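Donberg Allotment Society, members' meeting, May 7, 2022

Hello all, Riet Vermeulen here with the minutes again. I've typed them up the way I heard them, so if I've got you wrong, shout and I'll put it right in the next lot.

We started late as the key to the hall was at my house (sorry!) and I had to cycle back for it. The April minutes were read out and agreed, with one change: the leaking butt is on plot 14, and I'd put it down as plot 5. Apologies to plot 5, who has had a lot of advice about leaks.
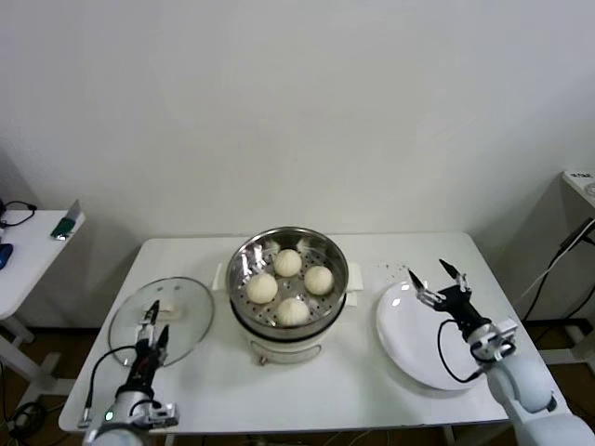 Donberg Allotment News, No. 54

Water first, as ever. The pressure at the Norkeneck end is still hopeless once two people have their hoses on. I said we should ask Verbruggen to come and look at the pipe before the dry weather, and most people were for it, though there was a fair bit of muttering about what they charged to mend the gate. In the end we agreed to spend up to 300 euros and not a cent more without another meeting. I'm to ring them. Until it's sorted, please use cans in the evening if you possibly can, and don't leave a hose running while you go off for a chat (I've done it too, I know).

Then we got on to compost, which took ages. The middle bay is full of branches again and they just sit there for years. We all agreed that anything thicker than a thumb goes on the wood pile by the back hedge, and that the left bay is now closed so it can rot down in peace.
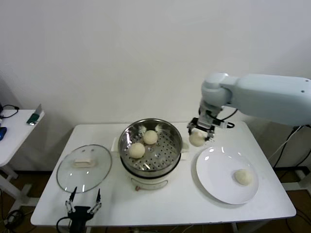

I'd like to put a sign on it, a proper painted one, and the meeting said go ahead as long as it's readable from the path. If anyone has a bit of board and some outdoor paint left over, green for choice, drop it by my shed.

The Rikton, our poor old shredder, came up next. It starts, it coughs, it stops. One view was that it only wants a new blade, another was that it should have gone to the tip years ago, and I'm somewhere in the middle! We'll have the blade sharpened and see how it gets on before we talk about buying anything.

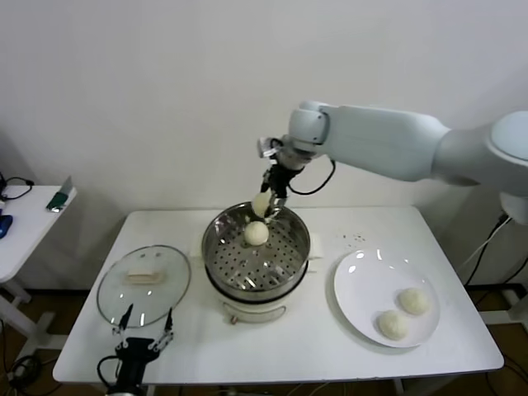
Steamed bun in the pot, with another just above it.

Plant swap: everybody wants one, so we're having one. Bring whatever you've got too much of, and please label it, as last year I went home with what I thought were leeks and grew a whole row of something else. Tables go up along the main path, and if it's raining we'll move into the hall.

There was one question from the floor before we packed up.

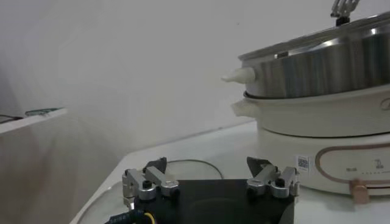
Can we have bonfires this summer?
Only from the autumn onwards, and only on the bare patch behind the sheds, well away from the hedge.

That was everything on the list. We stacked the chairs and I locked up, and the key is now on the hook inside the tool shed where it should have been in the first place. The date of the next meeting will go up on the gate once I've heard back about the pipe.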